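Cell notebook, Trarkden workshop
14/07/2019
Subject: cleaning and check of the two-arm utensil cell

Continued from the last page. The left arm was complaining again about position error near the rail end, so before changing any parameter I decided to do the full check. Run counter at start: 732.

First the cables. I moved each arm slowly by hand and looked at the black conduit at every joint. It must have enough slack to follow the elbow, but it must not touch the table.
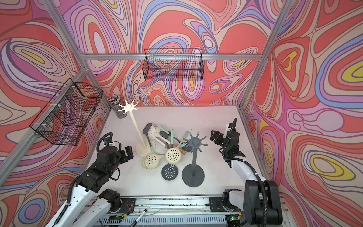
Left arm conduit was rubbing at the second clamp, so I opened the clamp and gave it a little more length. After this the error value went down from 201 to 192. It is better but I am not satisfied - the Badex drive should do less than this.

Open points, in order of importance:

1. Fingers. Both tips are scuffed and collect dust. Wipe with a dry cloth before each series, and take off any thread from the tip. Also wipe the tabletop, the small dark bits stay there and the wrist camera sees them as specks. 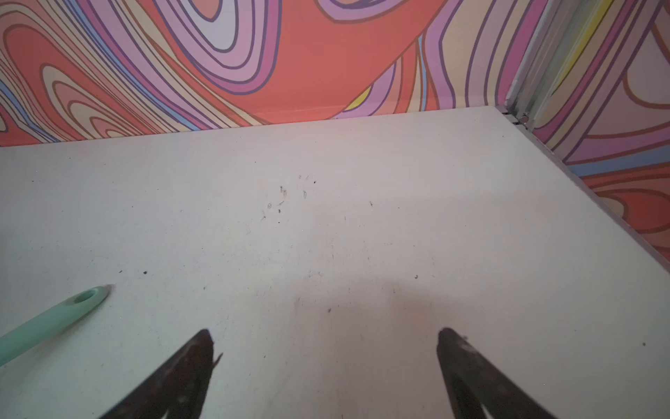 2. Rail. There is grime and small scraps along the track. Use the vacuum with the narrow nozzle first, then the brush. Please be careful with the thin wires and the small boards, they are exposed. Pens should not be left on the rail. After cleaning, home both arms again.

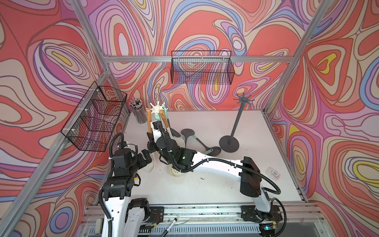 3. Spare finger set. Asked Dewan for a price, no answer yet. If it is too expensive we print our own until November.

Recent entries
- Homing sequence, second attempt
- Wrist camera focus, left and right
- Clamp sizes for conduit (table)

Grillesley Automation - internal notebook - Back to top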